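Household Workshop Guidance
Small Parts Storage: Sorting, Boxing and Labeling
Issued by the Toltberg Home Workshop Service. Revised 18th March.

Members who use the shared benches, and those who keep a workbench at home, are asked to read the following before setting up a compartment box. The advice applies to screws, washers, brackets, adapters, short cables and similar items.

Choosing a box

Select a box with a lid that closes flat against the partitions. If a gap remains between the two, small washers will travel from one cell to the next whenever the box is carried on its side. Clear or smoky plastic is preferred to solid colors, as the contents can be checked without opening the lid.

Boxes with removable partitions suit most households. The Jutard and Hesitz boxes sold at the service counter both come with spare partitions, which should be kept in an envelope taped under the lid. Fixed partitions are acceptable for fasteners of a single type.

Measure the longest item before purchase. A cable plug or power adapter often decides the size of box required, and a compartment that is too shallow will strain the latch.

Preparing the surface

Clear the bench fully. Lay down a plain, light-colored board or sheet large enough to hold the open box with a hand's width to spare on every side. Dark screws and springs show up well against a pale surface, and a board can be lifted and tipped over a tray at the end of the work. Newspaper is not recommended. Small parts are easily lost against print.

Boards with a raised edge should be turned over and used on the flat side if the box will not sit level.

Filling the compartments

1. Empty the box and wipe each cell with a dry cloth. Do not use solvent on plastic partitions.

2. Sort the loose parts into piles on the board before any are put away. Keep fasteners apart from electrical items.

3. Place flat metal plates and brackets first. A plate that will not lie flat may be set at an angle, provided the lid still closes without force.

4. Hold bulky items over the box to test the fit before moving any partition. Where an item has a cable attached, leave the cable outside the box while testing, then coil it loosely. The coil should be no tighter than the width of three fingers. 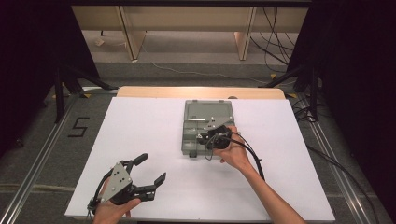
5. Move partitions only after the largest items have been placed. Allow 2 cells for spares that have no other home, and clear these out each October.

6. Close the lid and fasten the latch. Lift the box level and tilt it gently. Any rattle from a heavy item should be corrected with a folded piece of cloth.

Labeling

Write labels in pencil on paper tape and fix them to the front of the box. Labels on the lid cannot be read once boxes are stacked. State the type of part and the thread or plug size. The word "misc." should be avoided.

Members who keep a written list may number the boxes instead. The Mao card index, available at the counter in packs of 48, fits the drawer below each shared bench.

Storage

Boxes should be stacked no more than 3 high. Keep them away from radiators and direct sun, which make thin plastic brittle over time. Boxes holding adapters, cables or other electrical items must not be stored under a sink or beside an outside door.

Cracked lids should be replaced. Tape may be used as a short-term repair for fasteners only.

Replacement latches and partitions may be requested at the counter during opening hours. Please bring the old part for matching.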